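Switching the house to a water meter

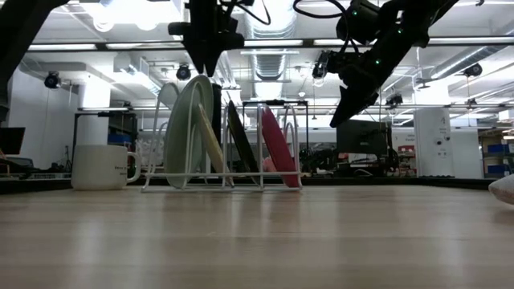
Plates in the rack, mug next to it.

We had a water meter put in last November. Before that we paid a flat fee to Lambrechts, same amount every quarter no matter what we used, and I never gave it much thought.

The fitting took 40 minutes. The meter sits under the hall floor, so I read it with a flashlight and write the number in a notebook. The first reading I wrote down was 1,114. The latest one is 1,372. That is in cubic feet, and it covers less than I expected for two people.

Most of it is the shower. Dishes by hand hardly show up, even on days when we cook twice. The toilet was the surprise - it had a slow leak that I found by shutting everything off at night and looking at the dial at 6 a.m. It had moved. A new flapper fixed it and I put it in myself.

Floor Stevens from down the street asked whether she should switch too. She has 3 kids and a big garden, so I told her to wait and work it out on paper first. Lambrechts has a form for that, though it asks for your last four bills and I could only find two of mine.

Next I want to put a rain barrel behind the shed. The downspout there needs a new bracket first.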